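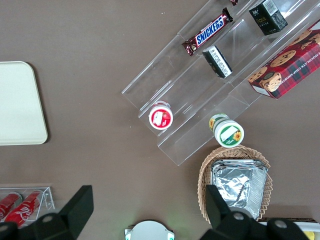

How to check a church growth figure before you repeat it

Every few months a number goes around. Attendance is up 40 per cent among young adults, or a denomination will be gone by September, or the pews are full again in some city where you happen to know they aren't. People share it because it suits them, whichever side they're on. I've done it myself, and I've had to take it back in front of a parish study group, so I now go through the steps below first. They take under an hour.

1. Find the sentence the number first appeared in

Work backwards from the post or sermon to the original report. Often you'll land on another article quoting another article. The Kiltum survey is a good case. I followed it through a newsletter and two blogs before I reached the report itself, where the figure was for people who said they had "attended or considered attending" a service. Considering is cheap. I consider going to the gym.

If you can't find the original in half an hour, don't use the number.

2. Look at what was counted

Membership, baptism, weekly attendance and self-description are four separate things, and they can move in opposite directions in the same year. A membership roll may include people who moved to another province or died. A head count at Easter tells you about Easter.

Write down which one you've got. If the report says "active" or "engaged", look for the definition, usually in the back. If there's no definition, be suspicious.

3. Ask who was asked

A sample of 800 adults sounds fine for a whole country. Then you read that the claim is about Catholics under 25 who attend weekly, and you're down to a handful of people. Look for the size of the subgroup, which is seldom in the press release.

Check how they were recruited, too. The Merneo panel pays people to fill in surveys online, and I'd want to see its religion results backed up by something else before I built a talk on them. People also tell pollsters they go to church more than they go.

4. Do the percentage backwards

A congregation that grows by 50 per cent may have gone from 2 families to three. Ask for the starting number. When Hellwig published its list of fastest-growing congregations, almost 40 of them had started from fewer people than would fill a bus. Good for them, but it isn't a national revival.

5. Check where the new people came from

Somebody who leaves the Baptists on one side of the road for the Pentecostals on the other has added nobody to the total. Immigration matters here as well. A parish can double while the local-born population carries on drifting away, and both the hopeful headline and the gloomy one will be accurate about their own half.

6. Run the same checks on the decline stories

This is the step most of us skip. The Ustum projection, which has the last service in one rural diocese already pencilled in, takes a short run of bad years and rules a straight line through them. Several of those years were ones when the doors were shut. I wouldn't trust that method if it pointed upward.

7. Say what you know, at the size you know it

If the figure survives, quote it with its year, its source and what it measured. "In one online survey, more young adults said they had been to a service in the past month" is a duller sentence than the one you were sent. Use it anyway, and give the link so your readers can go and argue with it.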